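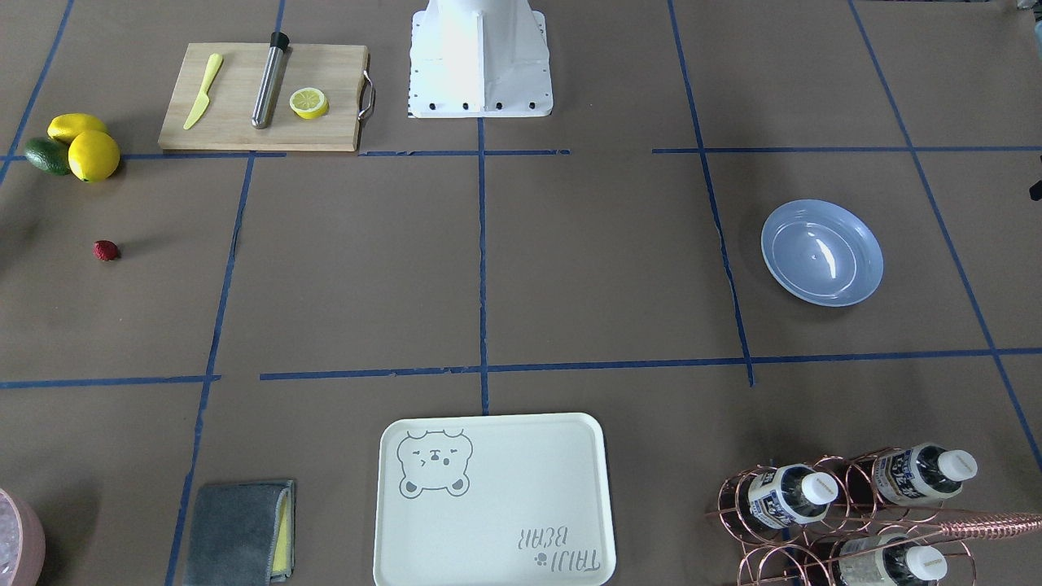
Dredcombe Community Kitchen Club: Member Stories

I caught Etelka Magyar at the sink a little after 4 p.m., which is apparently the only time she stands still. She runs our kids' snack table, and I'd been wanting to ask her about the brown paper and blue tape for ages (I love that tape!).

"Oh, the squares," she laughed. "I started doing that in August. You put a plate down in a square and it stays in its square. Before that I had lemons in with the knives."

She's strict about what goes where. The wooden cutting board gets the left side, and the yellow plastic knife lives on it, with a slice of lemon next to it so the little ones know what they're aiming for. "A round slice, not a wedge. Wedges come later. I've had up to seven kids waiting for one board, and they all want to do wedges."

I asked why the blue plate sits so far away from everything else and she gave me a look. "So they have to carry the food to it! Carrying is half of it. Zoltán Pap wanted it right up against the board and I moved it back, and he moved it over again. We did that for two weeks."

And the strawberry, all by itself? "Somebody always asks if they can eat it. Yes, at the end."

We got onto avocados, which she buys hard and keeps next to the lemons until they give a bit under her thumb. She went through 60 of them last season and still says she can't pick one. "Shakuntala Kushwaha can. I just squeeze and hope."

She wants a second tray, the same off-white kind with the rounded corners, and more tape, because she's down to the end of a roll. If you've got either at home, leave it on the shelf by the door with her name on it.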